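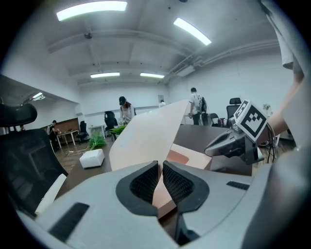 Cream-colored sheet above a dark brown tabletop, with a small white box at the left.

Filed under: Paper & Cards > Beginner How-Tos

How to Fold Heavy Paper Without Cracking It

29/09/2019

If you've ever folded a nice thick sheet in half to make a card and watched a ragged white line open up along the spine, you have my sympathy (and plenty of company!). I ruined a whole packet of good cream cardstock that way before a lady at the Dustow craft fair took pity on me and showed me how to score. I've been making my own holiday cards ever since, and I start in the fall so that December can be for cookies.

What you'll need

Heavy paper or light cardstock
A metal ruler
A bone folder, or the back of a butter knife
A pencil and a soft eraser
A scrap of the same paper to practice on
An old magazine or a thin cutting mat

My bone folder is a plain one from Ronden and I'm terribly fond of it, but a dried-up ballpoint pen makes a lovely score line too.

Step 1. Find the grain

Paper has a direction to it, a bit like fabric does. Hold the sheet loosely and bend it over on itself without creasing, first one way and then the other. One way will feel springy and stubborn, and the other will give in easily. You want your fold to run along the easy direction. If your card has to go against the grain, don't despair, just score a little deeper and take your time.

Step 2. Mark the fold

Measure in from the same edge at the top and the bottom, and make a tiny pencil dot at each spot. Please do measure twice. I say this as someone who once made 134 wedding invitations for my niece and had to redo the first batch after reading the ruler from the wrong end.

Step 3. Score the line

Lay the sheet on your magazine or mat, line the ruler up with both dots, and draw the tip of the bone folder along it with light, even pressure. Go over it two or three times. You're making a little valley, so if you see the surface starting to tear, ease up.

Step 4. Fold

Fold away from the valley, so the groove ends up on the outside of the card and the small raised ridge is tucked inside. I know it feels backwards! Bring the edges together gently, hold them there, and then press the crease down from the middle outward. Slip a piece of scrap paper over the fold before you rub it, or you may leave a shiny streak on darker colors.

Step 5. Flatten

Put your finished cards under a heavy book overnight. My old Maldonado atlas does the job beautifully, and it's the only use it gets these days.

If you still get a bit of cracking, try a slightly lighter stock, or rub a matching colored pencil along the spine. It hides more than you'd think.

Ivau Paper Corner | Contact us | Back to top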